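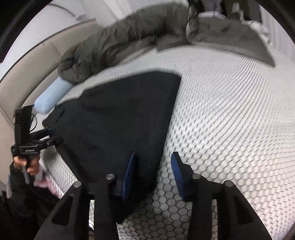 Re: [ulthorpe-home] Are the folding machines nearly here?

Replying to the list as this has gone round three times off it.

The earlier message said:

> I know some of you will groan, but I think we've passed the point where
> this is a party trick. Brelus now have 1,562 recorded goes at handling
> clothes, all done by people working hand-held grippers, and Treneo say
> their arm learned T-shirts from a set smaller than that. A person does
> the job with the claws, the machine learns from the recordings, the
> machine does the job. Why wouldn't that work for the rest of the
> basket? My guess is we'll see one in an ordinary home within a couple
> of years, and I'd sooner we were talking about what we'd want from it
> than sneering at it from the back.
>
> Also, has anyone still got the notes from the October meet-up? I've
> lost my copy.

Notes first: I have them, they're long, I'll put them in the shared folder tonight.

Now the groaning. I don't doubt the recordings. I doubt what people think they show. Look at the one at the top of this message. A black garment on a white surface, one gripper with hold of an end of it, and another standing open with its two blue pads either side of the right edge. There's a hand under the first gripper, and that hand belongs to a person with a lifetime of getting dressed behind them. They know which way fabric will flop before it flops. They know what a hem is. All the hard bits of the job are being done by somebody who has been doing them since they were small, and the claws are just an awkward pair of gloves.

And I honestly couldn't tell you what that garment is. Black on black, matte, a few shallow folds at one end, a pointed bit at the other. It might be a top. It might be something else. If I were standing there I would pick it up, give it a shake and know in a second, and I'd do most of the knowing with my fingers. Two flat pads aren't much to go on by comparison. I'd like whoever writes the next cheerful post to tell me how the machine is supposed to decide which edge is the shoulder.

I went through the summary sheet Brelus put out with their set. Of the 1,562 goes, 579 are marked as finished with no second try at picking the thing up. Fine, they were open about it, and I'd rather have that than a polished film. But that is with people on the handles. If a person needs more than one grab most of the time, I want to know what happens when you take the person away, and the sheet doesn't say. It also doesn't say what counts as finished. Folded so you would put it in a drawer? Folded so you could tell it had been folded? My lot would pass the second test and never the first.

The Treneo one I have seen running, at the open day in Ulthorpe. It did T-shirts, all the same size, all pale, laid out flat by a member of staff who then stepped back and looked pleased. I timed a few on my phone because I'm like that. The best one took 36 seconds from the first touch, and the laying out wasn't in that. Laying out is the chore! Once a shirt is flat, the right way out and facing the right way, I can fold it while talking to someone in the next room. Most of the work is getting it out of a heap of damp legs and sleeves with one sock hiding in it. I asked whether it could start from the heap and was told that was "on the list", in the tone my builder uses.

Things I'd want to see before I change my mind:

- Start from the basket, with nobody sorting it first.
- Dark clothes, and plenty of them together. Black jumper, black leggings, navy school trousers.
- Something inside out.
- Something that shouldn't be folded at all, such as a bra or a fitted sheet. (I accept that people can't do fitted sheets either.)
- A surface with other stuff left on it, as there always is in a home.
- An hour of it in one piece, with no cuts.

I'd let them off speed entirely. If it took all night and made no noise I'd be happy. I'm not asking for it to beat me, I'm asking for it to do the job I have got and not the tidier one next door to it.

To be fair to the other side, Yap did stick for a while with the shop-floor version, putting towels through at a hotel laundry, and from what I heard it was decent. But towels are all rectangles, they come in by the trolley and there's someone paid to stand next to the thing. They quoted 1,002 towels for one shift and I have no reason to call that a fib. It tells me about towels. A factory can bend the job to suit the machine, and I can't do that with a family who take their socks off in balls.

So on "within a couple of years", no, I don't think so. Something will be on sale, I'm sure, and it will fold T-shirts if you lay them out for it. I'd put that on the same shelf as the bread maker.

If anyone has seen a dark garment taken from a heap and folded by a machine, with no hands on it and no cuts, please send the link to the list and not to me alone. I will watch all of it.

On the other business, the room is fine for next time but we need to be out by 9.30 pm, and somebody still has the long extension lead.

--
ulthorpe-home: household machines, repairs and grumbles
To leave the list, send a blank message with "leave" as the subject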